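THE NUMBERS IN THE STANDS

I used to read everything into a soccer score. When Volldale won 3 matches in a row and the scoreboard clock froze at 122, my friend Sneha Katiyar texted me one word: "Told you." She keeps a notebook of these things — 192 pages, all filled.

So in January I went to see Liviu Ene, who edits the Hestholm fan newsletter and gets letters claiming the league is fixed by secret clubs. He has 700 of them in shoeboxes! We read until my tea went cold. Most were written right after a loss, and I recognized my own mood in plenty of them.
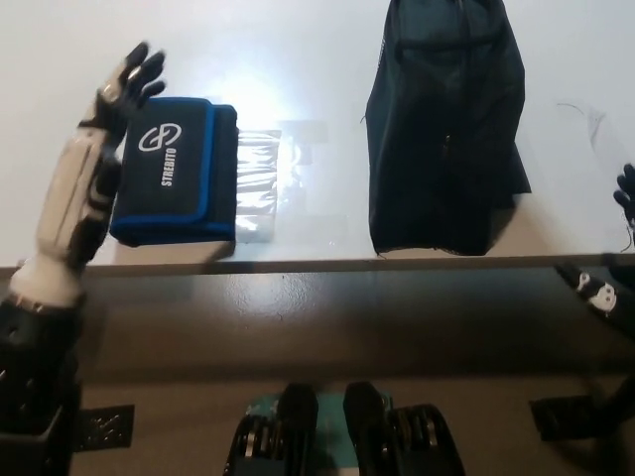
WHAT SNEHA SAYS NOW

She's started a second notebook.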